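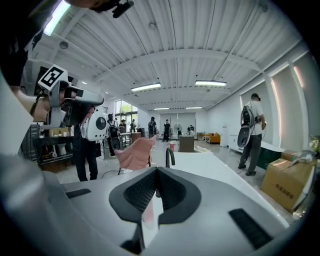
Le présent chapitre traite de la mise en service du variateur Andero sur un circuit de plafonniers existant, après raccordement par un électricien. Les réglages s'effectuent circuit allumé, à pleine puissance. Le plafonnier visible près du coin supérieur gauche, allumé en blanc, correspond à l'état de départ attendu : lumière présente, aucun scénario en cours. Si les luminaires restent éteints à la mise sous tension, reprendre le contrôle du raccordement (chapitre 3) avant de poursuivre.

4. Mise en service

4.1 Conditions préalables

Tension secteur 230 V, fréquence 50 Hz. Le variateur n'est pas prévu pour les réseaux 60 Hz.
Tous les luminaires d'un même circuit doivent être du même type et porter la mention « dimmable ». Le mélange de sources LED et halogènes sur une sortie n'est pas pris en charge.
Le code installateur figure au dos de la notice de raccordement. Le code d'usine est 1977 pour les modules livrés avant septembre et 2567 pour les suivants.

ATTENTION – Couper l'alimentation au tableau et vérifier l'absence de tension avant toute intervention sur les bornes. La position « arrêt » du variateur ne constitue pas une coupure de sécurité.

4.2 Premier démarrage

1. Rétablir l'alimentation au tableau. Le voyant du module clignote en orange pendant l'initialisation.
2. Attendre que le voyant passe au vert fixe. Ne pas actionner les boutons de commande avant ce changement.
3. Maintenir la touche PROG enfoncée jusqu'au signal sonore, puis saisir le code installateur.
4. Sélectionner la sortie à régler au moyen des touches fléchées. L'afficheur indique S1, S2, etc.
5. Valider par OK. Les luminaires de la sortie choisie s'éteignent puis se rallument à pleine puissance.

Remarque – Si d'autres luminaires réagissent à cette étape, les sorties ont été interverties au câblage. Il est possible de corriger l'affectation dans le menu AFF sans démonter le module.
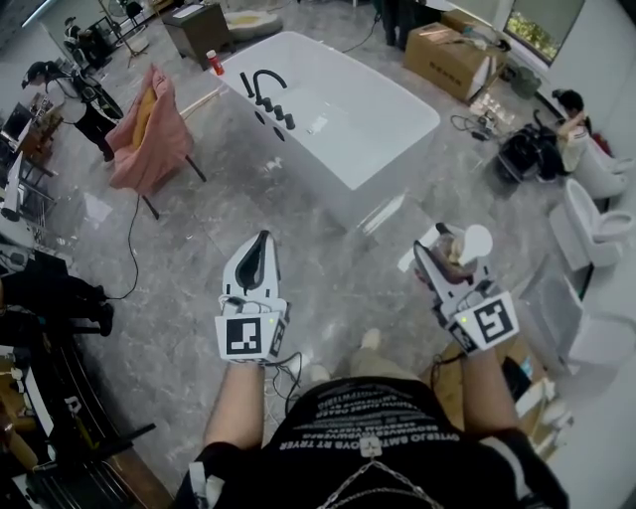
4.3 Réglage du seuil bas

1. Dans le menu de la sortie, choisir MIN.
2. Diminuer le niveau pas à pas jusqu'à l'apparition d'un scintillement ou l'extinction d'un luminaire.
3. Remonter de deux pas et valider.
4. Éteindre puis rallumer la sortie. Tous les luminaires doivent s'allumer ensemble au niveau minimal. Dans le cas contraire, remonter d'un pas et recommencer.

Le seuil bas dépend des sources installées. Il est à reprendre après tout remplacement de lampe par un modèle différent.

4.4 Réglage du seuil haut

Le menu MAX limite la puissance transmise aux luminaires. La valeur d'usine convient à la plupart des locaux. Une limitation est utile dans les salles d'exposition à sol clair, où la réflexion gêne la lecture des étiquettes – procéder alors au réglage de nuit, stores fermés.

4.5 Enregistrement et compteur

1. Revenir au menu principal et choisir ENR.
2. Confirmer par OK. Les réglages sont conservés en cas de coupure de courant.
3. Remettre le compteur horaire à zéro (menu CPT). Le message ENTRETIEN s'affiche ensuite toutes les 2 000 heures de fonctionnement ; il n'interrompt pas l'éclairage.
4. Reporter les seuils retenus et le nom de l'installateur sur la fiche collée à l'intérieur du tableau.

ATTENTION – La fonction RAZ efface les réglages de toutes les sorties, y compris celles qui ne sont pas affichées. Aucune restauration n'est possible après validation.

Pour l'association à une commande murale Clustance, voir le chapitre 5.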